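Soft hands, hard lessons: a fortnight with foam fingers

The first thing I broke was a cup, and I broke it with the expensive gripper.

I had been warned. When you close two hard plastic jaws on something thin and round, all the force goes through a couple of tiny patches, and the thin round thing has to put up with it. I knew this in the way you know that a hob is hot. Then there was a crack, and bits all over the bench, and I knew it properly.

So when Jhonatan Cusi wrote in June to say he was putting three sets of fingers through the same kitchen chores, and would I like to come and drive, I had my bag packed before I had finished reading his message. Cusi runs a small workshop called Skivel, which fits out pairs of low-cost arms for people who want to teach them household jobs. He had two weeks, two arms and a long list of things to pick up.

The three contenders

The Coltik set is the plain one: stiff, straight, narrow jaws with a rubber strip glued to each face. They are cheap to replace and they go exactly where you send them. The Branex set is a pair of curved ribs that bend round whatever they touch, a bit like a fish's tail folding round your finger. And then there is the Kontogiannis set, which is foam — great chunky wedges of the stuff, full of pockets, so that the surface gives way a little before the motor notices it has met anything.

I loved the foam ones on sight. They look like something you would wash a car with.

Cusi is more careful with his affections. He had drawn up a sheet of 94 lifts for each set, all taken from the same pile of baskets, glasses, bottles and small boxes, and he wanted every one done by hand control before any learning software came near it. His view is that if a person can't do a job through the arms, there is no sense in asking a computer to copy them. I agreed with this cheerfully at nine in the morning. By four in the afternoon I had some doubts about the person.

Driving two arms at once

You steer the pair with two smaller arms that sit in front of you, one for each hand, and whatever you do with those the big ones do too. It takes ten minutes to learn and then a week to stop being bad at it. My left hand turned out to be much the better driver, though I'm right-handed, and I still have no idea why.

What you miss most is touch. With your own fingers you feel a glass start to slip long before it goes. Through the arms you get nothing of the kind, and you end up staring at the gap between the jaws and holding your breath. The wrist cameras help a great deal here. So does the overhead view, once you learn to flick your eyes between the two without losing your place. I kept forgetting which hand I was looking at — a silly mistake, and one I made every single day.
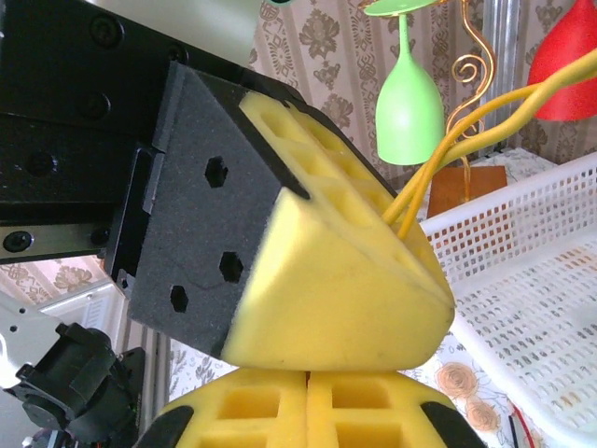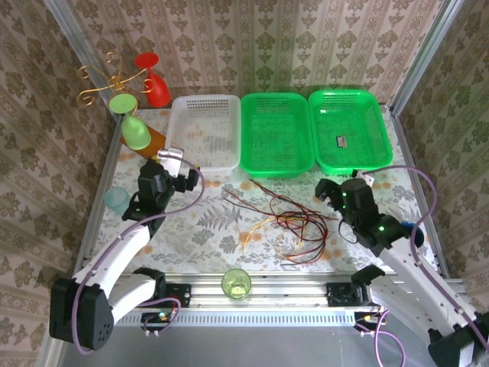 What the foam does well

Glasses, to start with. Anything with a bowl and a stem is a misery for stiff jaws, because the shape runs away from you in every direction. The foam squashes a bit, finds the curve and hangs on. I could come in at quite a poor angle and still get the thing off the table, and by the third day I was turning goblets over for the sheer fun of it.

It is also very forgiving about force. The Coltik jaws need you to stop closing at just the right moment. With the foam you can squeeze a touch too hard and the pockets take up the difference, so you relax, and your driving gets better all round. I hadn't expected a finger to change how my shoulders felt, but it did!

Where it falls down is anything small and flat. A thick, blunt tip can't get under a card or a coin, and on a tablecloth it just ploughs the cloth along in front of it. The narrow jaws did those lifts without fuss. Wires were poor with everything, I should say, and Cusi has a whole page of notes on wires that he wouldn't let me quote.

The wide fingers also hide the view. With a slim jaw the wrist camera sees nearly all of what you're reaching for, but a foam wedge takes up a good part of the picture, and for the last bit of the approach you are working from memory. Cusi tried tilting the camera up by a few degrees. It was better for tall things and worse for low ones, so he tilted it half of the way back again and left it there.

The ribs in the middle

I have been unfair to the Branex set by leaving it so late. It did nearly everything quite well. It held bottles beautifully, folding round the neck in a way that made us both laugh out loud the first time, and it came away from them cleanly too. But it twists. Pick up something heavy at one end and the ribs roll sideways under the weight, slowly, and you watch your bottle turn to face the floor.

Cusi thinks a stiffer backing would cure most of that, and he has cut a pair to try.

What comes next

The plan now is to record the good drives and train on them. He reckons on 3,000 lifts before he'll trust the results, with the foam on one arm and the narrow jaws on the other, so that each can do the jobs it likes. I think that's a lovely idea. People hold a jar with one hand and pick at the label with the other all the time, and I can't see why a pair of arms should have to match.

I've asked to come back for the cups.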